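# Workshop Tips: Choosing Pads for a Hand-Held Gripper

Updated 2020-05-12, with thanks to Noemí Varela for lending me her bench in Ponce

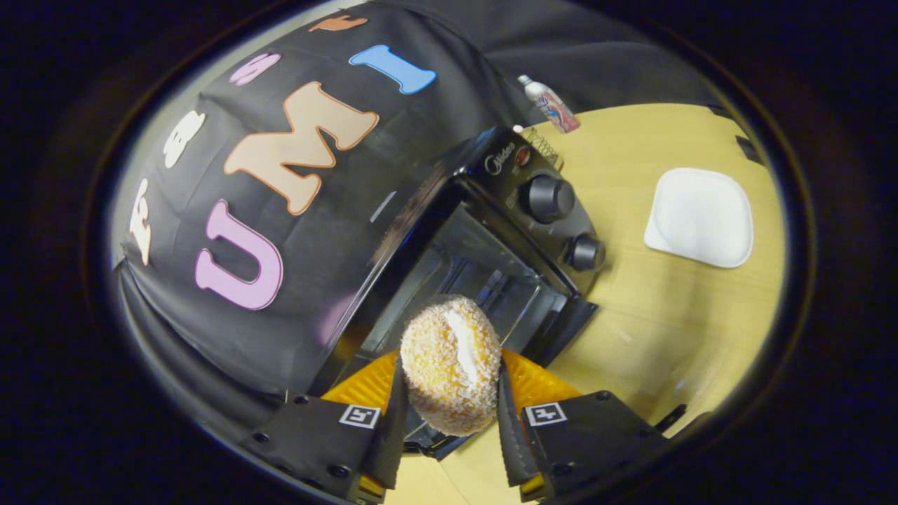

*Orange-yellow soft pads on a sugary pastry, in front of the Midea toaster oven.*

If you're comparing grippers at home, start with baking! I spent far too long on wooden blocks (they're tidy, and they never squash) before Setareh Daneshvar suggested something with a bit of give, and I learned more in one afternoon than I had in the whole month before. A filled pastry with a rough coating will show you very quickly whether your fingers are too stiff, too slick or simply closing too far.

**Pads.** I've tried the firm grey ones from Trulier and the softer ones from Waritz, and for food I'd pick the softer every time. They mould around a curve nicely. The firm ones are still my favourite for mugs and jar lids, so don't throw yours out.

**Crumbs.** Sugar gets into everything, I'm afraid. Wipe the pads with a damp cloth between tries, then a dry one, and keep a soft toothbrush handy for the screw heads. My first pair of Waritz pads lasted over 2000 grips; the second pair, which I was lazy about cleaning, went shiny much sooner.

**Markers.** Keep the little black-and-white squares on the fingers clean too. A smear of icing across one and the tracking wanders off. I print mine 21 at a time on matte paper, as the glossy sort catches the light and causes no end of bother.

**Ovens.** Practise with the oven cold and unplugged, please, and let the fingers come in level with the opening. Leave your plate beside the control panel where you can reach it without crossing the cable.

**Keeping score.** Give each set of pads the same 50 tries and write the results down as you go (I use the back of an old Wavville calendar, June is nearly full). Change the pads or the closing width, one or the other, never both in the same batch.

Noemí's next lot of pads is a ribbed kind, and I'll add them to this page when I've had a proper go.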